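Shape blocks, sorting and the big September turn-out
Lalturby Toy Library newsletter
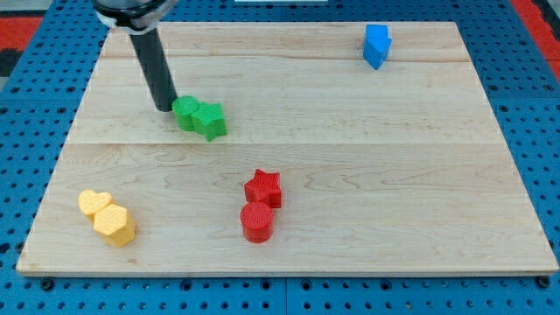
Kazuhiro Oda

Quick one from me as the hall keys have to be back by 6.

The small plastic shape blocks are back in the lending cupboard. Green, blue, red, yellow. Lots of you asked after them over the summer and they were in a box marked JIGSAWS, so my fault, sorry. They're on the shelf under the marble run now, in clear tubs, ask if you can't reach.

For anyone new – they are little chunky blocks, stars and cylinders and so on, with a dimply texture that small fingers seem to like. Good for sorting. Also good for posting through the slats of a radiator, please don't let them, we had a morning of that in the spring with a coat hanger.

How we've been playing it. Tip a few out on a wooden board and leave them scattered. Don't tidy them first. Then find the ones that match. Colour is the easy way in, so the green star goes next to the green cylinder, red star with the red cylinder, and you carry on like that. Blue is a nice one to leave on its own at the far side and see who spots it has no partner. Some of the little ones get quite cross on its behalf.

Once colour is too easy, go by shape. Stars with stars, never mind what colour. This is harder than it sounds if you've just spent ten minutes doing it the other way, and the grown-ups get it wrong more than the children do. My sister in law put a red cylinder with a red star three times running and then went to make the tea.

Use a board if you can. On carpet they tip over and on a shiny table they skid. A bread board is fine, or a big chopping board, anything flat with a bit of grip. Ours at the hall are for use at the hall only, we've lost two already. If you have one at home with the Lalturby sticker on the back, bring it in, no questions.

Borrowing. Tubs go out for three weeks, same as the puzzles. Write the tub number in the book, and your membership number as well please, not just "Sam's mum". Tub 11 is short of a yellow piece, so don't panic if yours doesn't add up, it was like that when it went out. If you find a stray at the bottom of a pram it's probably ours. Drop it in the jar by the door.

Washing. Warm soapy water and an old toothbrush for the textured bits, then on a tea towel overnight. Not the dishwasher. Please dry them properly befor they go back in the tub, last time we had a smell.

Not suitable for under threes on their own, same rule as everything on that shelf.

Other bits – the Sugawara train set is out on loan until the end of September, there's a list if you want to go on it. The Trulel garage has its lift mended. We still need somebody with a van for the big turn-out, one trip, 24 crates, I will buy you lunch.

Anything else, leave a note in the book or catch me at the desk from 10. Tubs back on time please, theres a queue.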